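[noltley-mend] Re: Towels like cardboard, hoodies like felt

From: Daiane Vasconcelos
To: noltley-mend
Date: Jul 20, 2020

Seema Saxena wrote:

> Hello all, newish member, mostly been reading so far. Hope laundry
> counts as mending, as I suppose it's what makes half the mending
> necessary!
>
> We moved to Noltley from Jekamberg in the spring and everything I
> own has gone stiff. Towels are the worst but it's the sweatshirts I
> mind. The fleecy insides have gone matted and a bit scratchy, the
> cuffs have lost their stretch, and there's a greyish look to
> anything that used to be white. Same machine (a Nuchit, it came with
> us), same Flavent powder, same amount, same 40 wash. I have tried
> doubling the softener and it just made the towels stop drying
> anybody.
>
> My neighbour says it's the water and to put vinegar in. My sister
> says never put vinegar in, it eats the seals. My husband says they
> are old towels. Who is right?
>
> Also, is there any saving a cuff once it has gone, or do I just cut
> it off and put new ribbing on? I have some, but it's the wrong
> green.
>
> Seema

Hello Seema, and welcome, and yes of course laundry counts. We once had a fortnight on this list about clothes pegs so you are well within bounds.

Your neighbour is right about the water. I came here from somewhere soft as well, years back, and went through exactly the same thing, including the softener stage. Noltley water is properly hard. Have a look inside your kettle if you haven't already and then think about that going through your towels three times a week.

What I didn't understand for ages is that it's mostly about the powder. Hard water uses up some of the detergent before it gets anywhere near the dirt, so the amount that was plenty in Jekamberg is now too little. The dirt that does come out doesn't get held in the water properly and some of it settles back on the clothes, and there's your grey. Look on the side of the Flavent box – the table has a column for hard water and I bet you've been using the soft one out of habit. I did for two years. Go up to the hard amount for a month before you buy anything else or try anything clever.

Then stop the softener completely. I know it feels backwards. It works by leaving a coating on the cloth, and a coating is the last thing a towel wants, as you've found. On sweatshirt fleece I think it's worse, because the brushed side is all little loose fibres and the stuff makes them lie down and stick together. When it wears off they've matted. Mine did anyway.

To get back to a clean start I did what my old upstairs neighbour called stripping, though hers was a gentler version than what you see people doing online in the bath with four different powders. (Please don't do the bath thing with coloured clothes. Jaruwan did it with a load that had one maroon sock in it and she still brings it up.) All I did was:

Ran the towels at 60 with the full hard water dose of powder and a good scoop of washing soda, no softener.

Ran them again with nothing in the drawer at all. There were suds! From nothing!

Ran them once more with nothing and there were far fewer.

That was it. They weren't like new but they bent, and they dried people. The sweatshirts I did at 40, inside out, and only the once with the soda, because I was nervous of the prints.

Now vinegar. Arsen Lysenko will be along to disagree with me, he always is, but I've settled on a middle way. I don't put it in every wash. Your sister has a point that rubber and acid aren't great friends over the years, and I'd rather not find out with my own door seal. What I do is keep a bucket for it. A slosh of plain white vinegar in cold water, the clean towels go in for half an hour, then a rinse and spin in the machine. I do it when they start to feel crisp again, which is every couple of months. And never, ever with bleach anywhere near it, I'm sure you know that but I always say it.

Spin speed next, and this I feel strongly about. My machine goes up to a very silly number and for years I left it there because I thought drier was better. For sweatshirts I've gone down to 1000 and I won't go back. They come out heavier but they aren't wrung into a rope, and the creases round the pocket drop out on their own. Ekkachai Sombatkul and I had a long back and forth about whether this makes any odds to drying time. He got so fed up with me that he weighed the same load off the line on two different days, both spun at 1000, to see if "dry" even meant anything. It came to 2980 grams one day and 3003 the other. I've no idea what it proved but he was delighted, and I now feel entitled to say that a load of washing is dry when it feels dry and you can put the scales away, Ekkachai.

Drying. You don't say if you've got a tumble dryer. If you have, ten minutes on low at the very start or the very end does more for a towel than any bottle. If you haven't, give everything a really hard shake before you hang it. I mean a proper crack, out of the back door, frighten the cat. Do it again when you bring it in. Sun and no wind is what makes the worst boards, so I've come to like a blowy grey day for towels.

Sweatshirts and hoodies I don't peg by the shoulders any more. The wet weight all goes down into the hem and the cuffs, and that's half of how they go baggy. I put them over two lines, across the chest, arms hanging down, or flat on the airer if it's a thick one. Hoods are a pain whatever you do. A double-thickness hood is always the last bit to dry and it'll smell if you put it away too soon, so pull it out away from the neck and turn the whole thing over halfway through the day. If there's a cord, tie it in a loose bow before washing. I've spent enough of my life fishing cords out with a safety pin.

For the matted inside, once it's clean and dry, a soft brush. I use one sold for suede shoes, the rubbery sort and not the wire sort. Short strokes, one direction and then the other, and don't expect miracles. It'll bring up a fair bit of the fluff if the fibres are only stuck. If they're worn away there's nothing left to bring up, and elbows are usually the latter.

Bobbles on the outside are a separate misery. I use a fabric shaver, held very lightly, with the cloth laid on something flat and hard. Don't do it over your knee or over the arm of the sofa. I've made two holes that way, one in the sweatshirt and one in the sofa.

On to your cuffs. Try steam first. Hold the iron just above the ribbing, not touching, give it a good long puff and push the ribs together with your fingers sideways while it's warm (mind your fingers). Then leave it alone until it's completely cold. I'd say half of mine have come back that way, at least enough to stay up when you push the sleeve. It goes again after a few washes and then you do it again.

If steam does nothing then the elastic thread in the rib has perished and you have two choices. One is to run shirring elastic through the inside, by hand, three or four rows, catching only the backs of the ribs so it doesn't show. It's slow and it suits an evening with the radio. The other is new ribbing as you say. Cut your piece shorter than the opening, by a fifth or so, and stretch it to fit as you sew. People cut it the same length and then wonder why it flares like a trumpet. Use a narrow zigzag if your machine hasn't got a stretch stitch. A ballpoint needle too, please, I can't tell you how many little ladders I've seen running up from a cuff that was sewn on with an ordinary one.

As for the wrong green, I'd do both cuffs and the hem in it and call it a plan. Or swap it! Jaruwan has a drawer of ribbing offcuts and was asking on here at the start of July whether anyone wanted to trade. I know there was green. Whether it's your green I couldn't say.

One more thing about the machine. If the Nuchit has been having a spring on hard water with double softener then the drawer will be revolting. Take it right out, there's usually a little tab you press at the back, and scrub it and the hole it lives in with an old toothbrush. Then an empty hot wash. I'd do that before any of the above, thinking about it, or you'll be washing the old gunk straight back into your clean towels. Wipe the fold of the door seal while you're down there, and check it for hair grips.

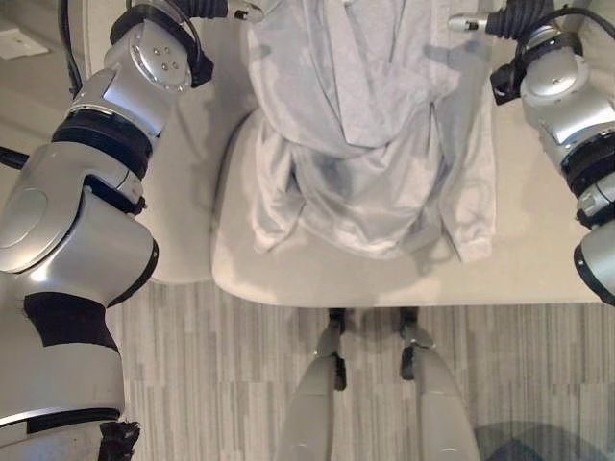 Oh, and the old towels. Your husband may have a point about one or two of them. Hold each one up to the window and if you can read the street through it, let it go and be cloths. Hemmed in quarters they're the best floor cloths going, and you can practise your zigzag on them before you go anywhere near a cuff.

Do write back and say how the suds went. And if anybody has found a powder that copes better with our water than Flavent I'd like to hear, I'm down to the last of the box and not wedded to it.

Daiane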